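# Wrist view goes tilted partway through an episode – keep it, cut it or throw it out?

Posted in Data Collection, tagged: teleoperation, wrist camera, labeling 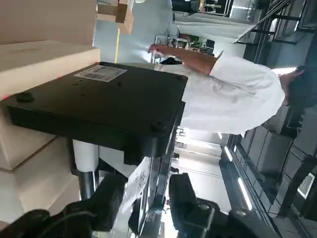
Imtiaz Amarasinghe asked in a comment whether the training code reads the wrist view alone or together with a fixed view. Together. There is one fixed view from the side of the bench and one from the wrist, plus joint positions and how far the gripper is open.

Now the full problem. We are gathering demonstrations for a pick and place task at our Clullolstead site. The policy has to learn to take a flat black unit, turn it, and set it down label side up. We have 111 episodes so far. All of them were driven by hand by two operators, one in the morning and one in the afternoon.

When I went through them I found that 37 have a stretch where the wrist is rolled far over and the view is close to sideways. In the still I attached you can see how far over I mean. In many of these stretches a person's arm is in view too, near the unit or reaching across it.

I have three worries.

The first is the roll. Most of our clean episodes keep the wrist close to level. If I train on both kinds, will the policy pick up the rolled pose as a normal way to approach?

The second is the arm. The policy will run with no person at the bench. I don't want it to learn that a hand shows up before the grasp.

The third is the episode boundaries. Our operators start recording with a foot pedal and stop with the same pedal. In some files the pedal was pressed early, so the first part is setup and the task comes after. The log doesn't mark where one ends and the other begins.

I can do one of the following:

- delete all 37 episodes
- trim the bad parts and keep the rest
- leave everything in and collect more until it evens out

Collecting more costs us bench time, which we share with another team, and I have the bench until the end of May. Labeling by hand is possible, but I am the only one doing it.

Settings, in case they matter: images are resized before training, actions are relative to the gripper, and each training sample uses a short chunk of future actions. There is no language input.

Posted by **bench_four**

---

### Zotetcombe

Trim them. Don't delete whole episodes yet.

Split your three worries apart, because they need different treatment.

**The roll.** A rolled wrist is not bad data by itself. If the operator rolled the wrist as part of doing the task, the policy needs to see it. Your task has a turn in it, so some of your good episodes must pass through a rolled pose at some point. What hurts is a roll that has nothing to do with the task, such as moving the arm out of the way, or the operator getting comfortable with the controls. The policy copies whatever you show it and has no idea which parts you meant.

So the check is: plot wrist roll against time for every episode, all on one chart, lined up on the moment the gripper closes. In our sets the task rolls bunch together after the close and the stray ones are spread out before it. You may be able to sort most of your 37 from that chart without opening a single video.

**The person.** Cut every part where someone is touching the object or reaching over it. I would be strict on this. If a person moves the unit while the recorded arm is still, you get samples that say "hold still and the object will move by itself." A policy trained on enough of those will sit and wait. We had one that stopped short of the object and stayed there until the time limit, and we spent a long while blaming the network before anyone looked at the first few seconds of the files.

People walking past in the background are a different matter. Leave those in. You want the policy to ignore them, and it learns that by seeing them come and go with no link to what the arm does.

**The boundaries.** Cut from the first point where the arm is moving on purpose toward the object and nobody else is in reach. At the other end, keep a short pause after release. If you cut right at release the policy may never learn to stop.

Here is the order I would do it in:

1. Make a copy of the raw set and lock it. Do all trimming through a small table of start and end times, never by editing the files.
2. Fill in the table from the roll chart and the gripper signal.
3. Watch only the episodes where the chart is unclear.
4. Mark any episode that needs a cut in the middle. Split it into two if both halves are useful, and make sure no action chunk runs across the join.
5. Train once on the clean episodes alone and once on clean plus trimmed. Use the same number of training steps for both.

Point 4 is the one people miss. If your loader builds chunks by counting forward from a start index, it will happily take actions from the far side of the gap, and you get targets that jump. Check the loader, and then check it again after someone updates it.

For step 5, run the robot. Loss on held-out episodes won't tell you much here. A policy can match held-out actions nicely and still drift on the real bench.

---

### Millell

delete them, 37 bad ones out of 111 is too many to fix by hand and you'll still have enough left. more data from one operator beats mixed data from two anyway

> **bench_four:** That leaves me 74 and they are not spread evenly. Most of the starts with the unit raised up on something are in the 37. If I drop those I have almost no examples from that height.

> **Millell:** ok then not that. didn't know about the height. trim like Zotetcombe says

---

### Hermans

I agree with trimming and would add two things from the collection side, since it sounds like you have bench time left.

First, fix the pedal. A single pedal for start and stop is going to keep giving you this. We changed ours so that one press arms the recording, and it only begins when the operator's controls move past a small threshold. A second press ends it. A third press, within a few seconds of the second, marks the episode as bad. The "bad" press saved more labeling time than anything else we tried. The operator already knows when something went wrong, and it is much cheaper to catch it then than from video weeks later.

If you can't change the software, write a rule on a card and put it at the station. Ours reads:

> Hands clear. Step back. Say "recording." Press. Do the task. Wait. Press.

It's dull but it works with new operators.

Second, have both operators collect from the same starting positions. You have one in the morning and one in the afternoon, so any difference in their style is also tied to the time of day and the light through the windows, if you have windows. Swap them for a while. When I compared two of my operators I found that one of them turned the wrist before closing on the part and the other turned it after. Both finished the task. Mixed together they gave a policy that started the turn, backed out and started again. We picked one way, wrote it down and collected the other operator's share over.

You might be looking at the same thing. Before you call a rolled stretch bad, check whose shift it came from. If nearly all 37 belong to one person, you have a style difference and trimming won't remove it.

I would disagree a little with Zotetcombe about the hard line on hands. If the arm is moving on purpose and a hand is in view for a moment without touching the object, I keep it. It does less harm than a gap in the middle of a good grasp. With a set your size I wouldn't want to chop up more than I had to. Hands on the object, though, yes, cut every time.

On masking: someone will probably suggest painting out the arm in the images. We tried it and the edges of the mask became a stronger cue than the arm was. I wouldn't start there.

> **Zotetcombe:** Fair point on hands in view but not touching. I'd keep those too if they come in the middle. At the start of an episode I would still cut, because that is where the "hand first, then move" pattern gets learned.

> **Hermans:** Agreed on the start.

---

**Update from bench_four**

I made the roll chart. It took one evening and sorted most of them. The stray rolls come before the gripper closes, as Zotetcombe said, and nearly all are setup that should never have been recorded.

I also split it by operator. The rolls are in both shifts, so it isn't only style, but the afternoon operator does turn earlier. We have agreed to turn after the lift from now on.

After trimming I have 102 usable episodes. The nine I dropped had someone's hand on the unit for most of the file, with nothing worth saving in between. No episode needed more than one cut in the middle. The loader did build chunks across the join, so that is fixed now as well.

The clean-only policy is trained. The clean plus trimmed one is running tonight, and both go on the robot once the other team is off the bench. I'll mark an answer after that.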